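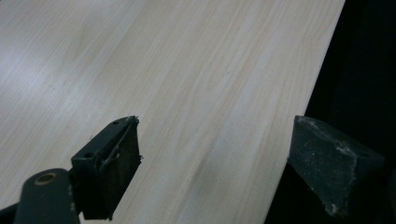

Figura 3. Tampo de mesa com revestimento claro de padrão amadeirado. Notam-se o brilho difuso à esquerda e algumas manchas acinzentadas na parte central.

3.2 Superfícies de trabalho e percepção de limpeza

A segunda parte do estudo tratou da relação entre o acabamento das mesas e o modo como os usuários avaliam a limpeza de um ambiente compartilhado. Trabalhos anteriores do grupo (Assunção e Lindqvist) indicavam que superfícies claras recebem notas mais baixas do que superfícies médias quando a iluminação vem do teto, mas aquele levantamento se limitou a refeitórios e não separou o efeito da cor do efeito do brilho.

Participaram 60 funcionários de dois edifícios administrativos, identificados aqui como Prosser e Gindaveck. Nos dois locais as mesas são de uso rotativo, sem lugar fixo, e a limpeza é feita uma vez por dia, no fim da tarde. Cada participante respondeu ao questionário em duas ocasiões, de manhã e depois do almoço, sempre sentado. O questionário tinha nove itens em escala de cinco pontos, adaptados da versão usada por Rimkutė em bibliotecas; dois deles foram reformulados após o pré-teste porque a palavra "encardido" era entendida de maneiras muito diferentes.

Os acabamentos foram agrupados em claro, médio e escuro. A classificação foi feita por dois avaliadores independentes e as divergências foram resolvidas por um terceiro. Mesas com riscos profundos ou bordas danificadas ficaram de fora, o que excluiu 26 unidades, a maior parte delas no edifício Prosser.

As notas de limpeza caíram da manhã para a tarde nos três grupos. A queda foi maior nas mesas claras e menor nas médias. Nas escuras o resultado variou conforme a posição em relação às janelas: perto delas, poeira e marcas de dedos foram citadas com frequência nos comentários abertos; longe delas, quase não apareceram. O padrão do desenho também teve efeito. Veios finos e contínuos foram associados a notas um pouco mais altas do que superfícies lisas da mesma tonalidade, resultado compatível com a hipótese de Jõgi de que uma textura visual regular disfarça pequenas manchas.

O brilho merece tratamento separado. Vários respondentes descreveram como "gordurosa" uma área em que a inspeção não encontrou resíduo, apenas reflexo das luminárias. Em Gindaveck, onde as luminárias não têm difusor, esse tipo de comentário foi mais comum. Não foi possível medir a luminância em todas as posições, e a comparação entre os edifícios deve ser lida com essa reserva.

Os dados não permitem afirmar que a troca do acabamento, isoladamente, melhoraria a avaliação dos usuários. A frequência de limpeza foi a mesma nos dois locais e não entrou como variável. A seção 3.3 retoma a questão a partir das entrevistas conduzidas por Mạch com as equipes de limpeza.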